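Gripper Comparison: Frequently Asked Questions

Last updated 23 December 2020

These are the questions we get most often about the kitchen trials, in which we compare the Fasto and Stankevičius finger sets on a two-arm setup with a Busis controller. Questions about the older bench tests are on a separate page.

Which grippers are you comparing?

Two sets of fingers for parallel grippers. The Fasto set is wide, dark and padded. The Stankevičius set is narrower and harder, with a replaceable tip. Both bolt to the same mount, so a swap means changing the fingers and loading a different settings file.

Why a kitchen?

Flavwood, the cabinet shop that lends us the space, had a fitted kitchen available from November. It has drawers, doors, a working sink and an inside corner, so most of the reaches we care about can be tried without moving the base.

How many trials have you run?

The current sheet has 1136 attempts. Of these, 317 are inside cabinets and drawers. The rest are split between the worktable, the counter and the sink. We want at least 1000 attempts for each finger set before we publish a full table.

What counts as a success?

The item has to be picked up, carried to the marked spot and released. A pick that needs a second close of the fingers is logged as a retry. If the arm stops on a force limit, the attempt is a failure, even if the item is still held.

Do wide fingers fit inside a cabinet?

They fit, but you lose room in the corners. With the gripper open, each pad needs clearance on its outer side as well as its inner side, and the side wall and back wall both get in the way. We plan the approach with the fingers open and treat each one as a block with a safety margin. The wrist camera looks out over the fingers, so the corner of the enclosure stays in view between and above them during the approach.

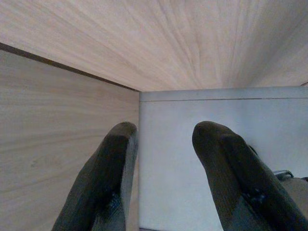 Tõnu Avotiņš: I would add that opening to full width before entering is a bad habit. Set the opening from the size of the item plus a small margin, and enter with that. My own cabinet failures dropped a lot after I made the change, and it was one line in the settings file.

We have since added a preset opening to the cabinet routine. It can be turned off for items whose size isn't known ahead of time.

Is a wrist camera enough without a head camera?

For the last part of a reach, usually. For anything before that, no. The wrist view is close and has little to say about where the other arm is. The head view shows both arms and the furniture, but small parts look soft in it and the grippers can hide whatever is directly under them. We record both and let the controller switch at a set distance from the target.

Does the head camera need to see the whole work area?

It should see the part of the table where both grippers meet, plus enough of the cabinets behind to fix the position of the table. We don't crop out the counter. Its dark front edge against the light cabinets is a strong line, and the calibration check uses it.

How do you route the cables?

Leave a loop near the top of each gripper and let the rest run away from the other arm. A tight cable pulls on the wrist at the end of its travel and shows up as a false force reading. After every change of fingers we move both arms through their full range by hand and watch the loops. On two-arm work at the table, check them again with the grippers angled inward.

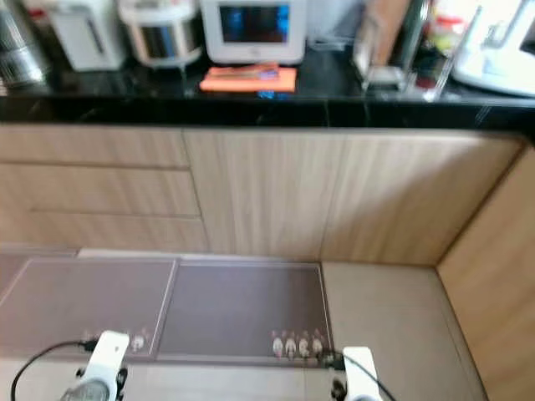 How do the grippers handle metal dishes?

This is where the two sets differ most. A bowl has a rim the fingers can straddle. A plate leaning against the side of the sink has only its edge to offer, and the tip has to get to that edge without pushing the plate further over. The padded fingers forgive a poor angle but need more space behind the rim. The hard tips need less space and slide more.

Shiny surfaces are also hard on depth cameras. Steel bowls, a steel plate and a dark steel basin give a depth image with large holes in it. We fill the holes from the color image and slow the arm down near the rim. The faucet is entered in the map as a fixed obstacle, with extra room for the spring and the sprayer head.

Do you clear the sink area first?

No. The soap, the drying rack and the towel stay where they are. A clear counter gives better scores, and we ran 100 attempts that way at the start, but those are kept on their own sheet and aren't mixed with the current numbers.
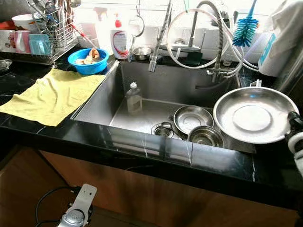
Page 3 of 4

Can I use my own controller?

Yes, if it accepts position targets and reports finger force. The Busis files are plain text and the units are written at the top. You will need to redo the force limits, as they depend on the motor as well as the fingers.

How often do the pads need changing?

Check them at the start of each session. Change a pair when the surface has gone smooth or one pad sits lower than the other. Always change both. Write the attempt number on the sheet so that later scores can be read against it.

Can I send in results?

Please do. Include the finger set, the opening used, the item list and every failed attempt. We can't add results that list successes only.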